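Hosik Choral Day: registration, music and seating

Registration for the Hosik Choral Day in February is now open. Choirs, small ensembles and individual singers may apply. The day is organized by the Kandevano Choral Association and directed by Nazma Amarasinghe, with Rania Gaber at the organ. Rehearsals begin at 10:00 a.m. and the closing service starts at 4:30 p.m.

The program consists of an evening canticle setting in D, two unaccompanied motets and a set of sung responses. The hymns are printed with descants for the final verses. All items are in four parts except the second motet, which divides to eight. Choirs that can't cover the divided parts should say so on the form, and their singers will be placed with a larger group.

Fees

The fee is $9 per singer and covers the music booklet, which singers keep. Organists and directors who attend with a registered choir aren't charged. Payment is made by the choir as one transfer, with the choir's name in the reference field. Fees can't be refunded after the booklets have gone to the printer, but a place may be passed to another singer in the same voice part.

Seating and voice parts

The nave at Lozano Hall seats 744 with the center aisle kept clear. Singers occupy the front blocks, arranged by voice and not by choir: sopranos and altos on the north side, tenors and basses on the south. The remaining seats are open to the public for the service, without tickets. Directors should enter a final number for each voice part on the form. Later changes go by e-mail to the registration desk – please don't submit a second form, as the system treats it as a new choir.

Rehearsal tracks

Recorded parts for both motets are available through the Flevura page on the association's site. Each track gives one voice in the left channel and the full texture in the right. Tempo markings in the booklet take precedence over the recordings. The canticles have no tracks; the organ part will be sent to directors as a separate file.

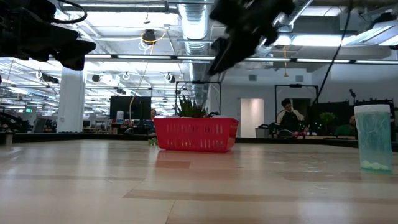 Arrival and parking

Doors open at 9:15 a.m. Cars should use the east entrance. Buses may unload at the front steps but must then move to the lot on Mill Street. Singers need to bring a pencil, a packed lunch and, for the service, plain black clothing. Robes aren't worn. Coffee and tea are provided during the morning break.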